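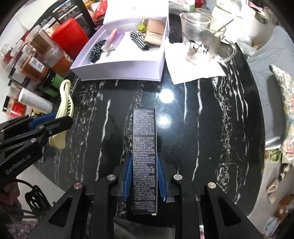 Open Afternoon at Kordale: Gift Boxes, Grippers and a Lot of Questions

If you missed the open afternoon at Kordale on 9/13/26, you missed a good one! The team gave up its Sunday to let visitors watch gift boxes being packed with hand-held grippers, and then let us try it ourselves.

Marwa El Ouafi ran the table. She works with a gripper in each hand, and every grab and turn she makes is recorded so that a robot arm can later be trained on the same moves. Packing a gift box sounds easy until you try it with two padded fingers instead of five. Slim cartons want to tip, soft things like scrunchies fold up the wrong way, and the lid is always closer than you think. (I knocked it twice.)

"Slow down before you touch anything," was Marwa's advice, and she gave it to me more than once. 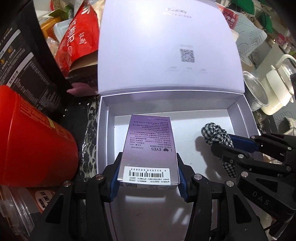 A small box goes into the tray, next to a gingham scrunchie.

Folke Björklund talked us through what happens to the recordings afterward. The group has 2698 of them so far from packing work alone, and he was just as happy to talk about the bad ones as the good ones. A dropped item is kept if the person picks it up again, and he would like more of those. Someone asked how long it would be before a robot could wrap the box as well. Folke laughed and said to ask him again once it can handle a ribbon.

We had around 17 visitors, including Nicanor Montes, who came over from the Ikell group and stayed at the table long after his turn was up. His question about whether left-handed people pack in a different order got a proper argument going, and I don't think it was settled by the time the coffee ran out.

The next open afternoon is planned for November, with kitchen tasks on the program. Places at the table are limited, so let Loubna El Fassi know if you want a turn with the grippers. Watching is open to everyone, kids included.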